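Buchstaben legen statt Tablet: Todeo verspricht viel

Der Spielwarenanbieter Todeo bringt im April ein Legespiel in den Handel, bei dem Buchstabensteine auf einer hellen Holzleiste zu Wörtern gereiht werden. Die Firma nennt das einen »neuen Zugang zur Schrift«. Neu ist daran wenig. Setzleisten mit bunten Klötzen standen schon vor Jahrzehnten in den Kindergärten, nur ohne Begleitheft.

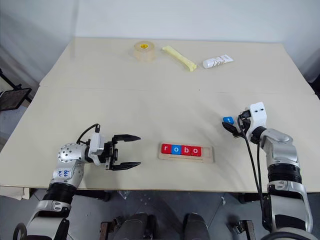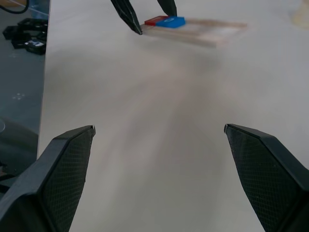

Rote und blaue Steine auf der Holzleiste. Im ersten Bild steht dort »robo«, rechts bleibt ein Platz frei.

Angeboten wird das Spiel für Kinder ab 3 Jahren. Ob die in dem Alter schon Wörter legen oder die Klötze doch lieber stapeln, lässt der Hersteller offen. Endang Tjoa, bei Todeo für das Programm zuständig, verweist auf eine Erprobung mit 300 Familien. Die Ergebnisse will sie »zu gegebener Zeit« vorlegen. Bis dahin bleibt es bei der Behauptung, das Legen mit der Hand fördere das Lesenlernen.

Auch der Vertriebspartner Clamach konnte auf Nachfrage keine Zahlen nennen. Einen Preis gibt es ebenfalls noch nicht.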